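Running the Hendico doorway demo at an open day
Last revised March 8, 2025

These steps cover the simulated two-arm robot station at the Brunar open day. They assume the Zimura viewer is installed and the house model has been loaded at least once.

1. Set up the station
Start the simulator before the viewer. Allow 56 seconds for textures to load. Put the monitor at adult eye level and the keyboard on the operator's side of the table.

2. Load the scene
Open the Alvarado house file and select start pose 317. Set the base speed limit to 247 mm/s. Higher limits are available but make the turns hard for visitors to follow.

3. Check the arms
Both grippers should point upward before the base moves. If either one hangs low, run the stow command and wait for the prompt.

4. Check the onboard view
Switch to the body camera. The white shell fills the bottom of the view, with the far room visible through the opening. 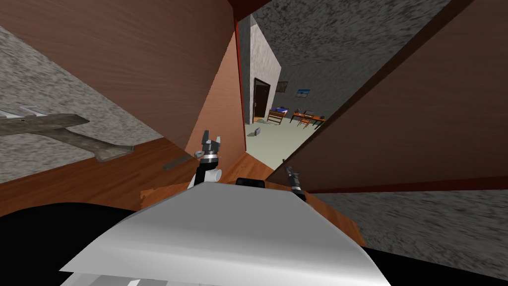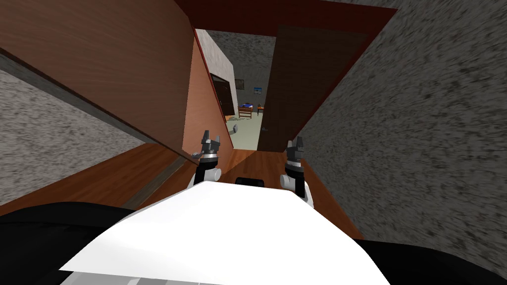

5. Hand over to a visitor
Enable the gamepad and keep one hand on the pause key. Forward and turn only; leave the arm controls locked. Reset to the start pose after each turn.

6. Shut down
Save the log, close the viewer, then stop the simulator. Logs over 400 MB should be split before upload.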